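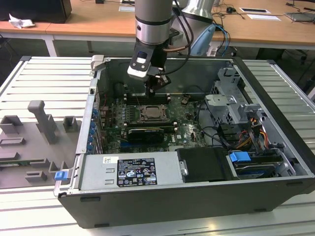

Dissanayake insertion is a method in robotics for seating flat, edge-connected parts, chiefly computer memory modules, into sockets whose exact position is not known in advance. It combines a coarse estimate of the socket's position with a short search carried out by touch. The method is usually tested on complete machines, with a desktop tower laid on its side and its side panel removed, so that the arm has to reach down past the walls of the case to get at the memory slots on the motherboard. The gripper works directly over the slots, close to the processor socket, the graphics card and the drive cage, and the search must stay within the space these parts leave free. The method was developed at the Grinville laboratory by Nhàn Lã and Faustine Pruvost and first described in a report dated May 2018.

Name

The method takes its name from the Dissanayake bench, the test setup at Grinville on which it was worked out. The report itself calls it "tilt-first search," and both names are in use. Some later writers keep "Dissanayake insertion" for the full procedure and use "tilt-first search" for the contact phase only.

Background

Putting a memory module into its slot is easy for a person and hard for a robot arm. The module has to enter a narrow channel, line up with a key near the middle of the slot, and then be pushed down with a fair amount of force until the catches close. A small error in angle is enough to jam the module against one end of the channel. On a factory line the board is held in a fixture and its position is known closely. In repair and refurbishing work the board is already inside a case, cases differ from one maker to the next, and cables may lie across part of the opening.

Earlier work at Grinville used a spiral search, in which the module is held upright and moved in a widening spiral under light pressure until it drops. This worked well on bare boards. Inside a case the spiral often ran the gripper fingers into nearby parts before the slot was found.

Procedure

The procedure has four phases.

Approach. A camera image gives a first estimate of where the slot lies and which way it runs. The arm moves to a point above the slot and stops.

Tilt. The module is rotated by 15 degrees along its length so that one lower corner points down. The corner is brought toward the estimated end of the slot until contact is felt at the wrist.

Search. The corner is dragged in short strokes across the direction of the slot. When it falls into the channel, the sideways force rises sharply on the next stroke, and the search ends. The corner is then slid along the channel to its end wall, which fixes the position of the slot in the second direction.

Seating. The module is rotated back to level while light pressure is kept on the corner. If the key lines up, the arm pushes straight down until the force drops, which is taken as the closing of the catches. If it does not line up, the module is lifted and the search is repeated once from the other end.

Force during the search is held low. The limit for the final push is set separately, and the report gives no single value for it, noting that slots vary.

Results

The original report covers 100 insertions with the tilt-first search and the same number with the spiral search, all made inside open cases. The spiral search seated the module in 40 of its trials. The tilt-first search failed in only 2, both of them put down to a slot catch that had not been fully opened. Trials in which the fingers touched a neighboring part were counted as failures for both methods, even when the module was later seated.

A second series, made in October of the same year with a different gripper, was described in a short note by Pruvost. The note states that the results were similar but does not list them trial by trial.

Limitations

The method needs a rigid grasp. If the module turns between the fingers during the tilt phase, the contact point is lost and the arm has no means of noticing. It also assumes that the catches are open and that no cable crosses the slot. Clearing cables is treated in the report as a separate problem.

Slots with a catch at one end only can be searched from the fixed end but not reliably from the other. Small modules of the kind used in laptops enter their sockets at an angle and are outside the scope of the method.

Related methods

The Vunberg method, used for round plugs, also begins with a tilted part, but it finds the hole by following its rim and has no dragging phase. Dikevero, a control program written at Grinville, includes both methods and lets the user choose between them for each part.

See also

Compliant motion
Force control
Peg-in-hole problem
Robotic disassembly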